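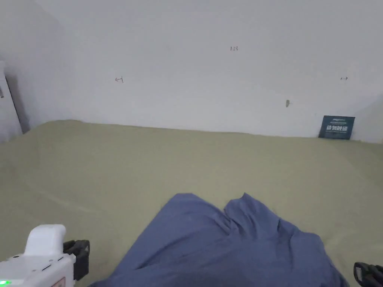 Work and Automation, Unit 7
Garment and bed work: the recording stage and its effect on jobs

Handout revised July 20, 2022. Read before the seminar. Section 6 has the seminar tasks.

1. Scope

Units 5 and 6 dealt with fixed machinery in laundries: tunnel washers, ironers, sheet folders. In those cases the item is brought to the machine and the room is built round it. Unit 7 takes the work that is left over, which is done in the bedroom, on the bed, by one person. It includes laying out clothing, folding it, straightening covers and removing items from the bed before it is made.

The case is Sendmont, an operator of serviced rooms for long-stay guests at Misport. Guests stay for weeks or months, and personal clothing is handled as part of the service. The site has 32 rooms and a housekeeping staff of 16. The equipment and the software came from a supplier, Trenolar. The project ran under the name Tehrani, and that name is used for it below.

Two questions run through the unit. First, what is the worker doing during the stage in which a machine is being taught? Second, which parts of the job have changed by the end of that stage, before any robot has been installed?

2. The task

Cloth is a hard case for automation. A carton has a shape that can be measured once and relied upon. A shirt dropped on a bed has no fixed outline, hides parts of itself, and takes a new form each time it is touched. The surface under it also gives way. A grip that is slightly too deep will pick up the bed cover along with the garment.

An experienced housekeeper deals with this without much attention. The usual sequence is:

(a) find an edge or a corner
(b) lift it enough to free it from the layer below
(c) draw the garment out until most of it is flat
(d) fold, turn, fold again
(e) move it to the pile and smooth the cover

Steps (a) and (b) take the most skill and are the least often written down. The Sendmont room manual, which is otherwise detailed, gives the whole of (a) to (e) one line: "fold guest clothing neatly". The time standard allowed for a room was set on bed changes and bathroom cleaning. Clothing was counted within a general allowance.

This matters later. A task with no written method and no time of its own is difficult to defend or to price when somebody proposes to change it.

3. The recording stage

In Tehrani the robot does not learn from a written procedure. It learns from recordings of people doing the task. The worker holds a gripper in each hand and handles the cloth through the gripper fingers. The grippers have roughly the working end that a robot arm would have, so the movement recorded is one the robot could in principle repeat. Cameras record the cloth and the grippers.

Each recording is called an episode. An episode begins with the garment in some untidy state and ends when the task is complete or has been given up. The worker then disturbs the garment and begins again. The contract between Sendmont and Trenolar required 2,000 accepted episodes. The number recorded was 2,617. The difference consists of rejected episodes, and the handling of these is discussed in section 4.

Students often assume that the recording worker is simply doing the normal job while being watched. The differences are considerable.

Touch is lost. With bare fingers a worker can tell one layer of cotton from two. Through a gripper this has to be judged by eye, from how the cloth moves. Most workers slowed down a great deal in their first sessions, and those with the longest service slowed down most. 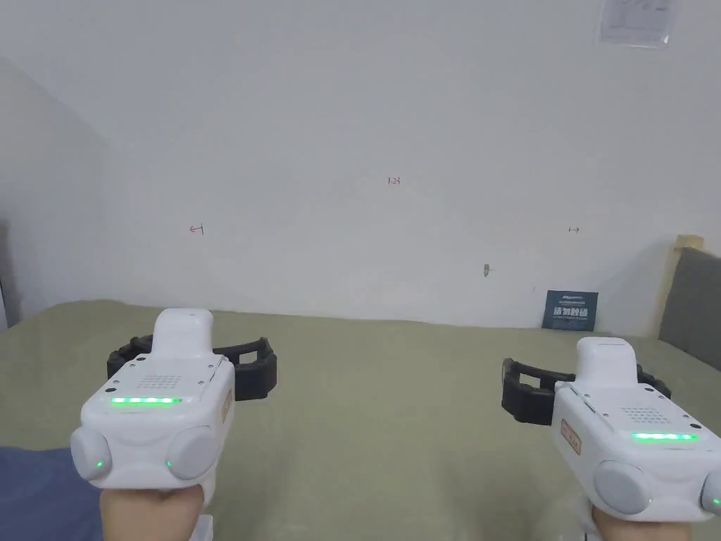
Hand positions are restricted as well. Ordinary folding uses the palm, the forearm and sometimes the chin. None of these can be used in an episode, and the flat of the hand, which does most of the smoothing in normal work, is occupied with holding the device. Workers had to find a new way to do step (e). Two methods came into use on site, one dragging the cover from its far side and one pressing outwards with closed fingers. The supplier accepted both at first and later asked for one only.

Variation is required. A housekeeper improves by becoming consistent. In recording, the starting state of the cloth has to differ from one episode to the next, or the robot will learn only the one arrangement. Workers were therefore asked to be regular in method and irregular in set-up. Several reported that the second was the more tiring of the two.

Load on the arms is different. The grippers have to be held up and forward for the length of the episode. A shirt weighs very little, and under the previous method there was no reason to assess the upper limbs for this task. The assessment was redone after the first month.

4. What changed for the staff

4.1 Hours and duties

Recording took place in rooms between bookings. No posts were removed during the project. Hours were moved: recording shifts were staffed from the same rota, and the remaining rooms were covered by the remaining people. The time standard per room was left as it was. In the first weeks the effect was an increase in pace for those not recording. It was raised at a staff meeting and met by closing some rooms earlier in the week.

Note the general pattern. The cost of preparing for automation fell first on the staff who had no part in the preparation.

4.2 Skill and grading

Sendmont grades housekeepers on two levels. Recording work was first placed at the lower level on the ground that the task, folding clothes, was a lower-level task. Staff argued that it was a separate task. The trainee needed several sessions to produce episodes that were accepted, and the rate of acceptance differed widely between people doing apparently the same thing. A supplement was agreed for recording shifts. It was not made part of the grade, and it ends when recording ends.

Compare this with the treatment of machine setters in Unit 3, where knowledge of how to prepare the machine became the basis of a permanent grade.

4.3 Rejected episodes

Episodes were checked by the supplier away from the site. An episode could be rejected for a fault of the worker (garment dropped, cover lifted), a fault of the equipment (lost tracking, blurred video) or a fault of the set-up (too similar to earlier ones). For the first part of the project the site received only the result, accepted or rejected, with no cause. Supervisors began to compare individuals by their rejection rate.

When causes were later supplied, it was found that the comparison had mixed all three kinds. The individual figures were withdrawn. The episode log now shows cause but no name, and supervisors see totals by shift.

4.4 Ownership of the method

The recordings hold the method of particular people. Under the consent form used at Misport, staff gave permission for their hands and movements to be recorded and for the recordings to be used in training the system. The form did not mention use at other sites. Trenolar's position was that a trained system cannot be divided by site. A revised form, in use from October, states that other sites may be included and gives staff the right to refuse recording shifts without effect on their other hours. It makes no provision for payment on reuse.

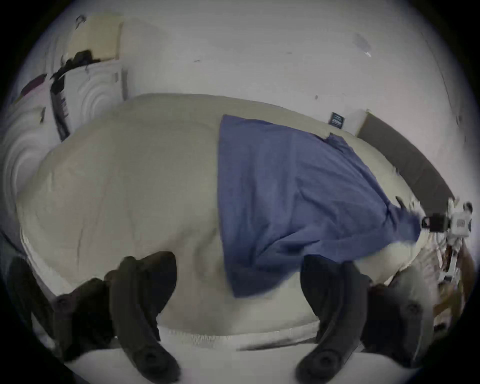
Figure 3. Blue cloth, possibly a garment, on the bed during recording, gripper view. Refer to section 2, steps (a) to (c).

5. Analysis

The usual approach in the literature for this course is to split a job into tasks and ask which of them a machine could do. Applied here, it gives a simple answer: clothing is at some risk, bathrooms are at very little. The case suggests three limits to the approach.

First, the task has to be made before it can be transferred. "Fold guest clothing neatly" was not a unit of work with a start, an end and a test of quality until Tehrani needed one. The definition now exists whether or not a robot follows. Sendmont has already used it to draft a time standard for clothing, and this standard will apply to people.

Second, the worker's part in the change is easily missed in the usual accounts. On a staffing table the recording shifts appear as housekeeping hours. The output of those hours was data and left the site. Any calculation of rooms per hour covering the project period will show a fall in productivity that has nothing to do with how rooms were cleaned.

Third, the quality of the result depends on willing work. A worker who varies the set-up carelessly, or gives every episode the easiest fold, can meet the quota and produce poor training material. Close supervision does little about this, as the supervisor cannot readily tell a useful episode from a useless one. Pay by accepted episode was considered and dropped for the same reason.

One caution. The project had not reached the stage of a robot working in rooms when these notes were prepared. Nothing in the case shows that the trained system can do the task at a useful speed, and essays should not claim that it does.

6. Seminar tasks

Task 1. Write a method statement for steps (a) and (b), for a new member of staff using bare hands. One page at most. Then mark each sentence that would have to be altered for a person using grippers.

Task 2. Draft the clause missing from the consent form on payment for reuse. State who would pay and what event would set off the payment.

Task 3. Take the three kinds of rejection in 4.3. For each, say who should see the figures and at what level of detail.

Task 4. Prepare a short argument, for or against, on placing recording work in the higher grade. Use the machine setter case from Unit 3.

Bring tasks 1 and 2 in writing. Tasks 3 and 4 will be taken in groups. Unit 8 moves to stores and order picking and uses the same four headings as section 4.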